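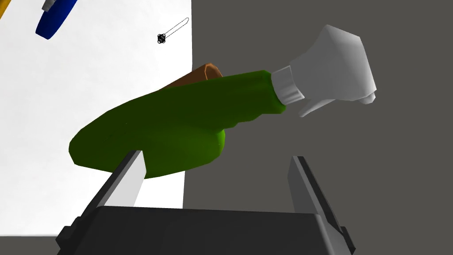

Figure 1: Spray bottle and gripper fingers in the simulator.

# Planning the purchase of a gripper for the Grellport teaching lab

## 1. Background

The Grellport lab has one robot arm and no working gripper. The old one was returned to the supplier in December with a stripped gear and it was not worth repairing. Our project was to recommend a replacement, work out what the whole purchase would cost the department, and set out an order plan that fits the teaching timetable.

We were asked not to recommend anything on the basis of a brochure alone. As we could not borrow hardware, we used the simulator already installed on the lab machines and ran household tasks with a generic parallel gripper model. The results were used to write the requirements, and the requirements were then used to compare quotes.

## 2. What the gripper will be used for

Second-year students will use it for the household handling module. The module has two parts: picking things up from a table, and opening doors and drawers. The table part takes up most of the sessions. Objects include bottles, marker pens and small hardware, and the list changes a little each year depending on who teaches it.

We wrote down these requirements before asking for prices:

- parallel jaw, electric, no compressed air (the lab has no air line)
- opening wide enough for a household bottle held across the body
- replaceable fingertips
- mounting plate that fits our arm, or an adapter from the same supplier
- driver software that runs on the lab machines without a yearly licence

The last one was added after we saw the licence terms on one of the first quotes.

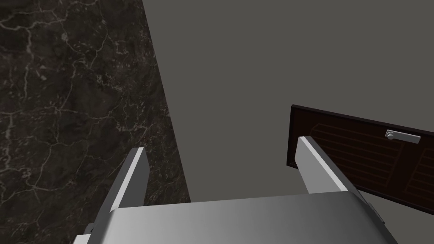

Finger shape matters more for the cupboard tasks than we had allowed for in the first draft of the budget. We had priced one set of flat fingers and assumed they would cover the whole module. A cabinet front like the dark brown one in the kitchen model has only a small silver-grey handle, and wide flat plates need to be lined up carefully with a pull of that size. We therefore added a second set of narrow fingertips to every quote. This moved the totals up, though by a different amount for each supplier, as one sells fingertips in pairs and another only in a kit with a case.

## 3. Options considered

We asked for 8 quotes and received 5. Two of those were for vacuum grippers, which we had not asked for, and one was for a unit too heavy for our arm. That left two options.

**Gisia.** The cheaper of the two. Fingertips are held on with ordinary screws and the drawings are supplied, so spares could be printed or machined in our own workshop. The adapter plate is extra. Delivery is 5 weeks from order. The cable exits at the side and would need a clip along the forearm.

**Grarkov.** Costs more to buy, but the adapter plate is included and the opening is wider. Fingertips are a sealed part and have to be bought from the maker. The driver is free for the first year only. Delivery time was given as "to be confirmed", and was still that when we finished this report.

Both are sold through Fajardo, who also handle repairs. Buying either one through them means a single order and a single delivery charge.

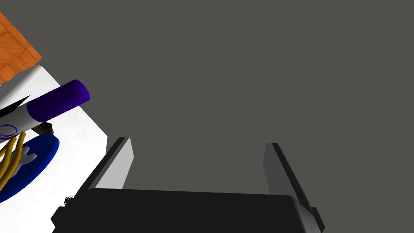

The comparison came down to running costs. Over one year the two options are fairly close once the Gisia adapter plate is added. After that the Grarkov becomes the more expensive by a clear margin: the licence has to be paid every year, and fingertips wear out quickly in a teaching lab. The repair log for the old gripper shows that fingertips were the part replaced most often, usually after being driven into the table.

Opening width was the strongest argument for the Grarkov. We checked the Gisia figure against the bottles now kept in the lab and all of them fit, but with little clearance on the largest one. If the module moves to bigger objects this would need looking at again.

## 4. Budget

We split the budget into three lines. The gripper and adapter plate are the first. Fingertips and other spares are the second. The third covers cable, clips, a table mat and a storage box — small items that were left out of the previous purchase and ended up being charged to another module.

We recommend that 30 per cent of the total is kept for the second and third lines and is not spent on a better base unit. In our first draft the share was much smaller. Staff feedback was that the old gripper had stood idle for weeks waiting for parts that nobody had money set aside for.

Delivery and tax are included in the quote sheet in the appendix. Technician time for fitting is not, as the department does not charge for it internally.

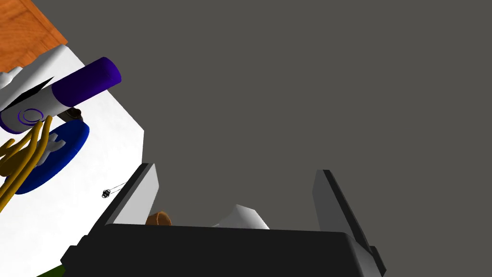
Small objects are the other reason for keeping money back. Softer fingertip pads may be needed for them, and we could not settle this in simulation. Friction values in the model are set by hand, and changing them altered our results enough that we did not want to base a purchase on them. Pads are cheap and can be ordered after the first practical sessions.

## 5. Order plan

1. Confirm the bolt pattern on the arm flange with the technician.
2. Ask Fajardo to hold the Gisia quote until the order is approved.
3. Order the gripper, adapter plate and both sets of fingertips together.
4. Make the cable clips in the workshop while waiting for delivery.
5. Fit and test before the module starts — allow a full week for this.

Step 1 has not been done. The flange drawing in the lab folder is for an older arm, so the measurement has to be taken from the arm itself.

## 6. Recommendation

We recommend the Gisia with both fingertip sets. If its delivery slips past the start of the module, the first sessions can be run in the simulator using the scenes we have already built, which are saved on the shared drive with a short readme.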